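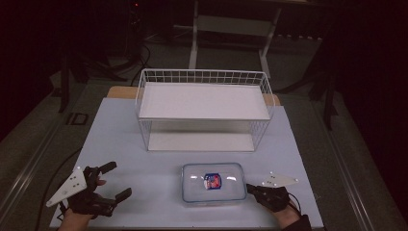

The two hand-held grippers, with the lidded container and the wire rack. Killine workshop, Kiscombe.

The fault that cost Benito Aranda most of May was four millimetres wide. I'd gone over to Kiscombe expecting a story about a snapped cable or a bit of smoke, so I was a tad let down at first (he noticed, and put the kettle on).

Benito looks after the hand-held grippers at Killine. People wear out their wrists moving food boxes on and off racks with them, and the recordings teach a robot arm to do the same job. By spring they had 2,000 recordings, and the arm was still crushing lids.

"We blamed the arm for a fortnight," he told me. "I rang Danzer, who built it, and I was quite rude. I've said sorry since."

The trouble was in the left gripper. A screw inside had worked loose, so the jaw position it reported was 4 mm wider than the real one. The arm believed it and squeezed a bit harder every time.

"And it only did it after it had warmed up! Test it first thing and it was perfect - by eleven it was telling fibs."

They threw out 500 recordings and managed to correct 88 more by hand. Was that painful? "Ask me when I'm less cross."

Both grippers now get checked against a metal block before each session and again at lunch. The next lot of recordings goes to Polance in the summer.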